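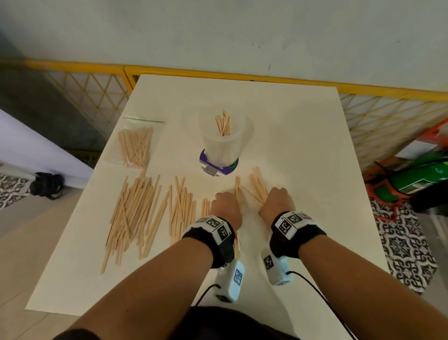

Questions from new contributors to Callus

What is Callus?
It is a project of Tutance, started in 2021, which gathers examples of hand work for a learning system. The system learns from people who do small tasks at a table.

Do I need experience?
No. Bhavana Rai will show you the wrist straps and stay with you for the first 6 recordings.

Why do the straps carry black-and-white squares?
The software reads them to know the position of each wrist. Please do not cover them with a sleeve.

What should I do with the cables?
Let them lie free before you start. If one pulls when you reach forward, stop and tell us.

How many times do I repeat the craft sticks task?
One set is 20 examples. You can take a break after 13, or earlier if your hands are tired.

Must I gather the sticks always in the same way?
No, please use your usual way. A different order of piles is welcome — the system needs variety.

I dropped a stick. Is the example lost?
Pick it up and continue. We keep such examples and mark them. Only when a strap has slipped do we record again.

Can I ask to delete my recordings?
Yes. Write to Thenmozhi Suvarna with your contributor number, and she will confirm when it is done.

Last changed: Oct 5, 2026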